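I have never trusted a tidy table. Somebody at the office read that a wire rack makes a coffee corner look organized, and by December we owned one. The pitch was that cups would go on it and the clutter would vanish. I gave it 3 days.
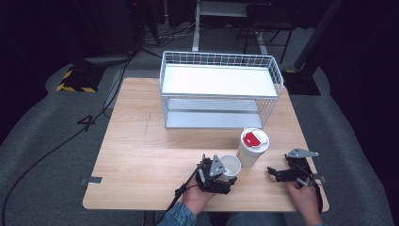
Olivares Facilities Team

So we have a white two-tier rack, and we have cups standing on the table in front of it. I rest my case, mostly. Tadeo Quiroga, who picked the thing out of the Dinen catalog, tells me a shelf needs time before people "adopt" it. Maybe. I have heard the same speech about the Luvden drawer trays, which now hold dead batteries.

I'll grant that the wire kind is easy to wipe and weighs next to nothing. It also cost 23 dollars, and for that I could have bought a plain tray and kept the change. 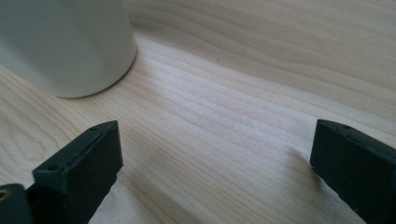

My own plan is duller. Leave the rack at the back, keep the rest of the table clear, and quit buying things to hold other things. Pale wood with a wavy grain like that is nice to look at, and one plain white cup in a corner doesn't bother me at all. Tadeo wants a second rack for the lids. I said to ask me again when the first one has 20 cups on it. He has already sent me a link to one from Wunditz, in gray this time, and I haven't opened it.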